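Fliltcombe Paper Strip Folding Set

Notes on a small collection of tabletop folding records, kept by Iestyn Price and Osian Sayce.

Contents

The set holds 151 records in the main part and 16 in the held-out part. Each record covers one strip and one sitting. Records with a torn strip were removed before numbering, so the numbers run without gaps.

Materials

Strips are cut from colored sheets to a fixed width. The stock is listed as "paper" throughout, although the heavier sheets are closer to thin card. Color names in the table are ours and do not follow any supplier's chart.

Fields

record_id: integer
color: free text, lower case
fold_type: straight, diagonal or none
fold_count: integer, 0 to 2
surface: marbled, plain or cloth
notes: free text, often empty

Labeling

A fold is diagonal if the crease meets the long edges of the strip at anything other than a right angle. Where a strip is folded over on itself, the flap on top is labeled as the flap even if it is longer than the part beneath. Osian labeled the main part. Iestyn labeled the held-out part and rechecked every diagonal fold.
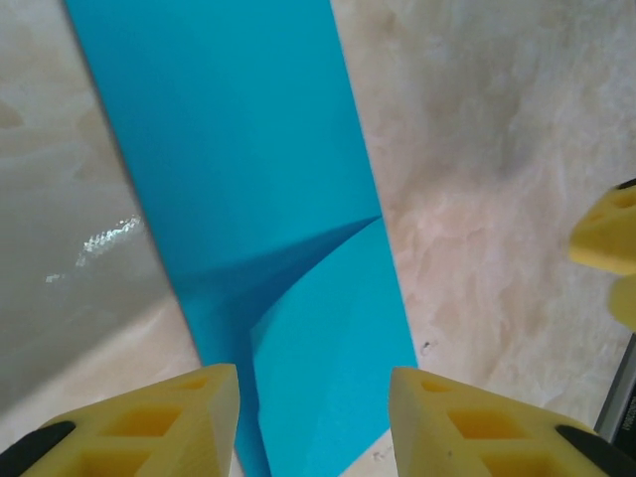 Shade differences within one strip are not recorded as separate colors. A flap may look lighter than the rest of the strip, and the shadow under a crease may look darker; both keep the color name of the sheet.

Known issues

The surface field is missing from record 2. Two spellings of "turquoise" were in use until November and have been merged. Specks on the table are not labeled.

Last revised 2019-12-31.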